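One machine for breakfast is enough

I used to laugh at combination appliances. My view was that a thing which does two jobs does both badly, and I said so to anyone who brought one up. I have changed my mind, at least about breakfast.

My kitchen in Hallthorpe has 5 feet of worktop. For years most of it went to a toaster, a sandwich press and an egg boiler I used twice a month. Marisol Serrano, my neighbour, got rid of all hers and bought one pastel green thing with a griddle and a little saucepan side by side. I thought it was a toy. Then I borrowed it in November while my hob was out, and ate a hot breakfast every day.

The pan is small, and I count that in its favour. It has a lid with a knob and a long handle, and it does porridge for one without leaving half of it to go hard. You will not feed a family of six from it – buy a proper frying pan for that. 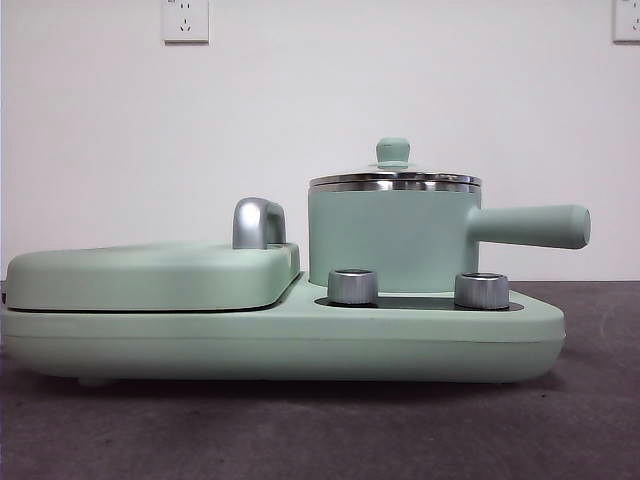 What I would still keep

A kettle and a decent knife. The toaster went to my nephew in Brornton, and I have not asked for it back.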